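4 Setting Up the Kovix 303 Label Printer

4.2 Loading the ribbon and first labels

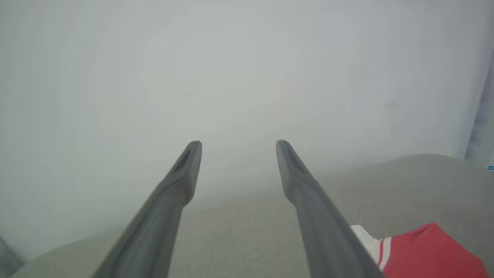 Before you begin

Switch the printer off at the rear and let the print head cool for 7 minutes.

1. Press both side latches and raise the lid until it locks.
2. Slide the new ribbon onto the rear spindle, ink side down.
3. Pull 47 mm of leader forward and tape it to the front core.
4. Turn the front core by hand until the leader is fully wound on.
5. Place the label roll in the tray and set the guides against its edges.
6. Close the lid – both latches must click.

CAUTION: Do not touch the print head with bare fingers.

Note: A standard ribbon prints 3,000 labels. Jivmont ribbons need the narrow core adapter (see 4.5).

7. Switch on and hold FEED until one blank label comes out. If the status light stays amber, repeat steps 3 and 4.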